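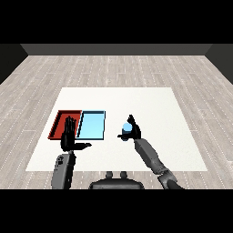 Home Topics Ask Tags Members Log in

Sorting small hardware without buying a cabinet

I inherited over 300 loose screws, washers and picture hooks from my uncle, all in one coffee can. I have one shelf in a hall closet and would like to keep this under 20 dollars. Is it worth sorting by size, or only by type? I mostly hang shelves and fix cabinet doors.
- Cameron Ruddock

Kirsty Kingi
By type first. Wood screws, machine screws, drywall screws, everything else. Dump out a handful at a time on a table with a couple of shallow trays next to you and do a quick first pass, keep or scrap. Toss anything rusted or stripped. After that, split only the wood screws by length, as those are what you'll reach for with cabinet doors. I did mine in two evenings and ended up with 7 jars. Label the side, not the lid - lids get swapped.

Skokum
baby food jars. done

Grendora
Jars are fine but heavy on a closet shelf. I use zip bags standing up in a shoebox, with a card in each one. If you can't tell a machine screw by looking, try a nut on it. Keep the picture hooks with their nails or you will be hunting for them later.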